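Plonov Users Forum > Teaching by Demonstration > Remote Operation
Topic: Episode length for garment handling

flozano_lab
Posted 11 June 2023

Colleagues,

Our group is preparing a set of 300 demonstrations in which an operator, working by remote control, moves dark garments in and out of a mesh basket. We ask for guidance on two matters: the permitted length of an episode, and whether an episode containing a hesitation should be kept.

The current procedure allows the operator 15 seconds from first contact with the cloth. Two of our operators consider this too short for heavy items, which fold over themselves when lifted and hide part of the basket from the wrist view.
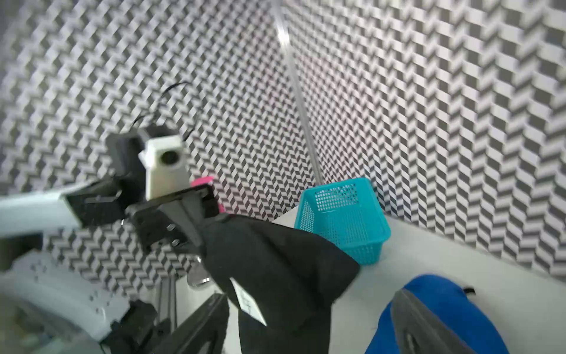
Wrist view, black fabric held in the gripper beside the turquoise basket.

We would be grateful for replies before the July review.

Faustino Lozano
Bermúdez Laboratory

wetine_support
Reply 1

The Wetine recorder does not impose a limit. We recommend that the time limit be removed and that the operator mark the end of each episode with the foot pedal. Hesitations may be kept if the grip is not released.

prurholm_ops
Reply 2

I must disagree with the second point. At Prurholm we kept hesitations in a set of 2,000 episodes, and the trained arm learned to stop above the cloth and wait. We later removed every episode with a pause longer than two seconds - a costly exercise.

k_arden
Reply 3

Were those pauses made before the grasp or after it? In our work, a pause after the grasp did no harm. A pause before it did.

prurholm_ops
Reply 4

Before, in most cases. I accept the distinction, although I would still not leave the decision to each operator. Ours applied the rule in different ways.

k_arden
Reply 5

Agreed on that point. Black cloth also deserves its own practice session. Folds are difficult to judge on the monitor, and new operators tend to close the jaws too early. We require nine practice lifts before recording begins.

flozano_lab
Reply 6

Thank you. We will remove the time limit, keep pauses after the grasp, and mark earlier ones for review by a second person. I will post the revised operator sheet in this topic.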